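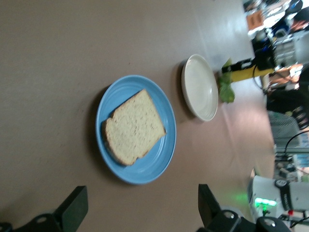 You should toast the bread first, somebody told me, or the lettuce makes it soggy before you get it to your mouth. I said I would think about it. I like the bread soft, and it was the speckled kind today, a light whole grain with a brown crust, good enough to eat plain.

August, late morning. Open sandwiches again. I went to Betancur before work for bread and lettuce and paid 4 dollars 89 for the loaf. I still had to stop at the Tosus counter for mustard, and the line there was long. I left the receipt in my coat.

The argument about toasting went on for a while. The other view was that a dry slice also holds sauce better, and I can see that. My own view is that sauce goes on last and in a thin line, so it doesn't matter much. We didn't settle it.

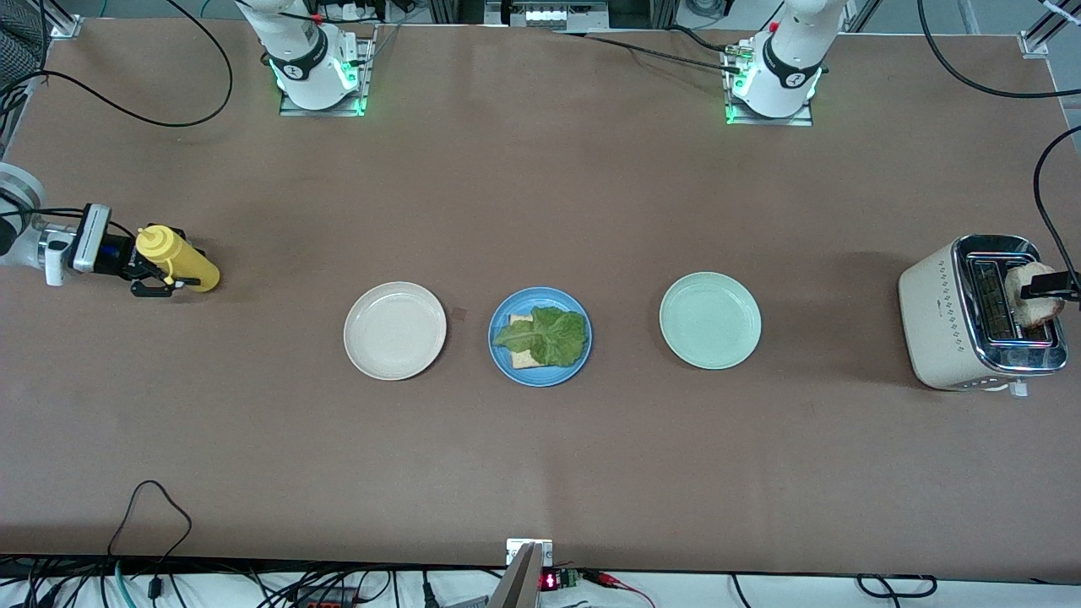 Lettuce straight on the bread, then. A big leaf is easier than a few small ones, but it hangs over the side and you have to fold it or bite around it. I would tear it in half next time. The blue plate is the one I always use for bread — the crumbs show up and I can wipe them off. The pale ones I like better for fruit.

Things to remember: tomatoes, more napkins, a second head of lettuce if the first one is as limp at the bottom as it felt. Arholm has the big packs of napkins, up to 36 in a pack, and that should last us the month.

Took the long way home by Jutside because of the roadwork. Had soup for dinner and no bread with it. I want to try one slice toasted and one plain tomorrow, same leaf torn in two, and eat them one after the other.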